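CHAPTER 3
Textiles in Everyday Use

Learning goals
After studying this chapter, you should be able to:
Explain the difference between fibers, yarns, and fabrics.
Compare woven, knitted, and nonwoven construction.
Relate the structure of a fabric to the way it wears, washes, and drapes.
Read a basic fabric specification.

Key terms: fiber, filament, yarn, warp, weft, wale, course, mesh, selvage, drape

3.1 Introduction

Most people handle textiles from the moment they wake up, yet few could say how the sheet on the bed differs from the shirt on the chair. Both may be made of cotton. The sheet is usually woven, with two sets of yarns crossing at right angles. The shirt, if it is a T-shirt, is knitted from yarn bent into rows of loops. This difference in construction explains why the shirt stretches over the head and the sheet does not.

The town of Neltdale serves as the case study for this chapter. Its first weaving shed, the Orkard Mill, opened with 13 looms and produced plain cotton cloth for flour sacks. At its height the mill employed 3,103 people. As the demand for sacks declined, the owners turned to curtain fabrics and later to open constructions such as net and mesh, which called for different machines and a different set of skills.
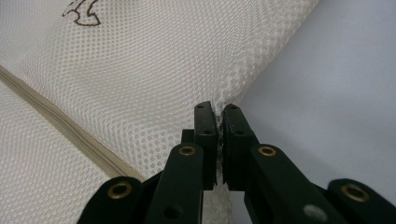
Open fabrics are described by the size and shape of their holes as well as by the weight of the cloth. A mesh may be knitted, woven, or knotted, and each method gives a different balance of strength and stability. Knotted nets hold their shape well under load. Many knitted meshes stretch more in one direction than in the other – a property that must be considered before the cloth is cut. Raw edges also need attention. Woven mesh tends to fray when cut, and seam allowances should be generous.

3.2 From Fiber to Fabric

A fiber is the smallest visible unit of a textile. Cotton and wool are staple fibers, measured in short lengths. Silk and most synthetics are produced as filaments, which may run for hundreds of yards without a break. Staple fibers must be spun into yarn before they can be woven or knitted. Filaments need little or no twist, and the yarns made from them are generally smoother.

The Bataineh Company, which bought the Orkard Mill, kept over 50 yarn types in stock. Its sample books are used in the exercises at the end of this chapter. Before continuing, review the table of fiber properties in Chapter 2, paying particular attention to the columns for moisture absorption and strength when wet.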